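Keeping a steel sink nice (and the tiles round it)

Posted 2023-11-09 in Kitchen

I've had a few messages since the limescale post asking how I deal with the sink itself, so I'm finally writing it all down. None of it is clever. Most of it I got from my old neighbour Marthinus Khumalo, who cleaned holiday lets for years and could do a whole kitchen before I'd found my gloves.

First thing, get everything out of the basin. Everything! Cups, spoons, the odd little plastic stick that's ended up lying over the drain. It's so tempting to wipe round things, and then you get a clean sink with a grubby patch the exact shape of a mug.

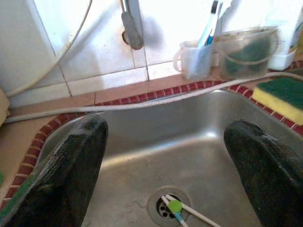 For everyday cleaning I use washing-up liquid, warm water and the soft side of the sponge. Brushed steel has a grain to it, a bit like wood, and you want to wipe along it and never in circles. The green side of the sponge is for pans. I did use it on the steel once in a temper over some burnt porridge, and you can still find the place if the light's right.

Water marks are a different job. Half a cup of white vinegar, half a cup of water, lay a cloth soaked in it over the worst bit and go and have your tea. Give it 8 minutes and rinse really well. Keep the vinegar off the grout though! Acid eats at it slowly, and if your sink has a border of little mosaic tiles like the red ones I'm so fond of, there's an awful lot of grout to spoil. I roll up a tea towel and lay it along the edge as a sort of dam.

For the grout, bicarb mixed to a paste and an old toothbrush. Work along the lines, leave it a bit, wipe off with a damp cloth, then a dry one. Where the tiles follow a curved corner the brush skips about, so I switch to a cotton bud for those. Fiddly, but you only need to do it every couple of months. I'll be doing mine again in December before the family descend.
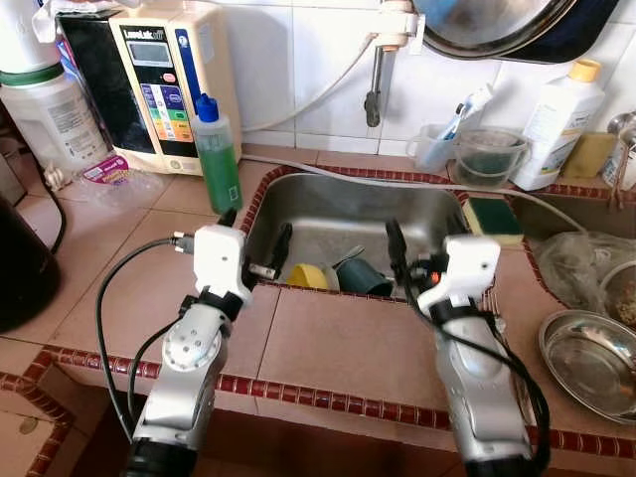

Cups and bowls do better in a plastic bowl than straight on the metal, by the way, especially anything heavy. If you haven't room for one, a folded dishcloth on the bottom does the trick.

Then there's the strainer. Every evening I tip out the bits, scrub it with the toothbrush from both sides and chase it with a kettle of hot (not boiling) water. If there's still a whiff, a spoonful of bicarb down the hole overnight.

Sponges: squeeze them hard and stand them on their edge at the back. Lying flat they never dry underneath. Fikri Ong wrote in to say she snips a corner off hers when it gets demoted to floors and bins, and I've been copying her ever since.

Last job of the night is a quick dry with an old cotton pillowcase, back wall of the basin first, then the bottom, then along the tiles. Two minutes, tops. Next time, the oven door.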